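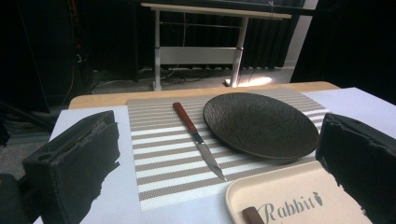
Print this page | E-mail this page
March | Keisha Greenberg

Handout 4: Laying the place

Most of the complaints we get from dining rooms come down to layers put on in the wrong order. Start with the cloth. Pull it square and decide whether you want it to cover the whole top or leave some table bare. The white sheet in the photo leaves a strip of the light wood open along the far side, and that is fine for lunch. The woven mat goes on next, with the stripes straight. A dark plate like this one shows up well against beige-gray and white, but it also shows every thumbprint, so handle it by the rim.

Knives. A kitchen knife on a mat at a diagonal is not a finished setting. For service the table knife goes to the right of the plate, straight up and down, blade facing the plate. Kitchen knives stay off guest tables unless the dish is carved there. Dougal Niven will cover carving next month.

Trays are for carrying. Put yours on the side station before you start laying.

For practice, use the mats from the Huerta cupboard. Lay one place, clear it, and lay it again from the other side of the table. Ekow Frimpong has the sign-out sheet for plates.

Reading before next class: Groko service notes, the section on linens.

Print this page | E-mail this page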